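July 2018

Long one tonight, I'm too wound up to sleep. We finally moved on to bowls! I have been asking for bowls ever since May, when Dynwen's list was all blocks and sponges, and I still think those early takes are a bit dull, sorry Dynwen.

(Dynwen is Dynwen only in here. On the sheets she's Dynwen Lloyd, or properly Dynwynn, no – Dynwen with a w in the middle, Dynwwen... I give up, it's Dynwynn on my phone.) Let me look at the sheet. Dynwwen no. Dynwen. It says Dynwynn nowhere. Dynwen Lloyd it is: Dynwen.July 2018

Long one tonight, I'm too wound up to sleep. We finally moved on to bowls! I've been asking for bowls ever since May, when the list was all blocks and sponges, and I was starting to think Dynwynwen Lloyd would keep us on sponges until we retired.July 2018

Long one tonight, I'm too wound up to sleep. We finally moved on to bowls! I've been asking for them ever since May, when the list was all blocks and sponges, and I was starting to think Lloyd would keep us on sponges until we retired.

The set we're building is called Melta, and the goal for this part is 2000 good grasps. A good grasp means a clean approach, a firm hold on the rim, and a release that doesn't send anything skating across the table. It sounds like nothing. Then you try doing it with two stiff fingers in place of five soft ones, over and over, and you start to respect every waiter you've ever met.

What I love about a nested stack is that the rim is never just one rim. If the inside finger goes down a little too far over, you have a different number of bowls than you planned on, and the model has to learn that those are different grabs even when they look almost the same from the wrist.

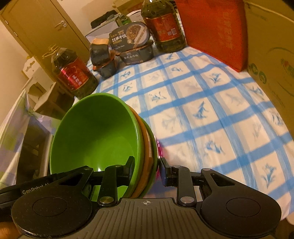 I kept wanting to square up to the stack before closing, all neat and tidy, and Lloyd kept telling me to come in crooked. She's right. If every example starts from the same nice angle, then the nice angle is what the model learns, and the first time it meets a table from the wrong side it's lost. So I've been coming in from the left, from the right, low, high, wrist rolled over until my elbow complained. My shoulder hurts in a place I didn't know was shoulder.

I did get better, though! My early tries have this nervous little wobble right before the fingers close, and I asked if we should throw them out. Lloyd says keep most of them. A wobble that gets corrected is worth having, and it's the ones where I stop dead and think that she cuts. So now I try to do my thinking before I start moving, which would be a good rule for the rest of my life too.

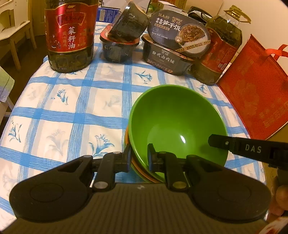

The argument at supper was about backgrounds. Morris wants a bare table for everything, one object and plain cloth, so the labels go faster. I said no, no, no, and I may have waved a fork. Real tables have stuff on them. Give me the big bottles of oil with their red labels, give me the rice meals stacked up behind the bowls, give me a checked cloth with flowers all over it. A kitchen helper that can only find a bowl when there's nothing else around isn't going to help anyone in a kitchen. Morris said I could label them myself, then. Fine, I will. I'd do it happily.

We settled on a split in the end, with the plain setups going in a small group of their own for checking. Lloyd wrote it down before either of us could change our minds.

Other things, so I don't forget. The upload to Tostel stalled again and I had to restart it by hand. The notes sheet needs a column for which side the inside finger is on – I've been putting it in the comments and spelling it 3 different ways. And I want to ask whether Deltatlow takes the grip width straight from the recording or smooths it first, as my quick little squeezes might be getting flattened out.

Lloyd ran a first small training pass on the older takes while we ate. She wouldn't show me the numbers, only the replay, and I watched it 2 times with my nose almost on the screen. It hesitates just like I do! The same tiny pause over the object, then down. I know it's only copying what we gave it, but I laughed out loud, and then I felt oddly proud of the thing.

Cups are next on the list, with handles. I've already been practicing on my own mug with two fingers held out straight, and I've spilled tea on this page.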